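Notebook > Workshop > Robots and tools

We use cookies to remember your settings and to count visits. By staying on this page you accept this. Settings | OK

Six weeks with the Warkex gripper kit

I promised in December that I would write something longer on the Warkex kit, and then I didn't, so I start with an apology to Jyoti Shukla, who asked me two times in the comments if she should buy it. My short answer to her is yes, if you have patience with cables. The long answer is the rest of this post.

The kit is a two-finger gripper with a small camera on the wrist, and the software which turns your arm movements into robot movements. You must already own an arm. Ours is an old Younis that Benedek Boros and I bought together when a packaging company in Stolwood closed, and it has more scratches than my first car. The Warkex people do not list it as supported. They do have an adapter plate for it, but you must write to them and ask, and then it comes in a paper envelope without any instructions.

I paid 3000 for the full set, with the plate and the spare finger pads. This is a lot of money for a hobby, I know. The cheaper set has no camera, and after working with it I would not recommend to save there. When the fingers go deep inside something, you cannot see anything from the side, and the wrist view is the only one that helps you.

The mounting took me one evening. The calibration took three, because I had the wrong firmware and the program said only "check connection". I checked the connection many times. Lowri Yorath from the support answered me at six in the morning, my time, and she was very kind, but I think an error message should say what is the error. She told me a better text will come with the next version.

Now to the job itself. Benedek repairs old desktop computers for schools, and his wish is that the arm would do the boring part: take out the cards, release the drive trays, pull the memory. A computer case is a hard place for a robot. The walls are shiny, the light comes back to the camera from all directions, and everything you want to touch stands close to something you must not touch. The blue plastic parts are our friends, because on the machines we use, blue means that a person can open it without tools, and the color is also easy to find on the screen.

Inside the cases, from the wrist camera: 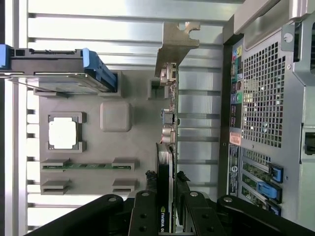
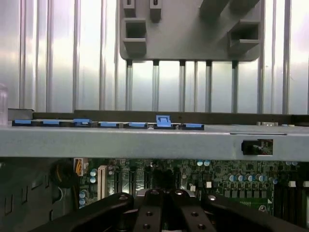 For cards, our result after 70 tries is that the arm can hold the card well, but releasing the latch and pulling at the same moment is too much for one hand. A human does it with two hands and doesn't think. So for now I open the latch with my own finger and the robot pulls, and Benedek laughs at me that I have become the assistant. The grip force has a slider in the software from 1 to 10, and I keep it on 6. With less the pads slide, and with more I start to be nervous for the circuit board.

Memory modules are worse. The fingers are too wide to go comfortably between the clips, and I broke one clip on a dead board. Hajnalka Mészáros wrote to me that she filed her fingertips thinner for a similar work — I mean the fingertips of her gripper — and that it holds since the summer. I want to try this on the spare pads first.

Some small things which I did not find in other reviews. The cable of the camera is short, and if your arm turns the wrist far you will need an extension. The screws of the fingers want a hex key that is not in the box. The fan of the controller is loud enough that my wife closes the door.

I looked also at the Cellier gripper before I decided. It is faster and the manual is much better, but the fingers are a closed system and you can't change the pads by yourself. For factory use I would maybe choose that one. For a room with old computers in it, I stay with the Warkex.

Next I will try the drive trays, which have a big handle and should be easier. Lilla Simon offered to lend me her foot pedal for the open and close command, so I will write again when it has arrived and I know where to put my feet.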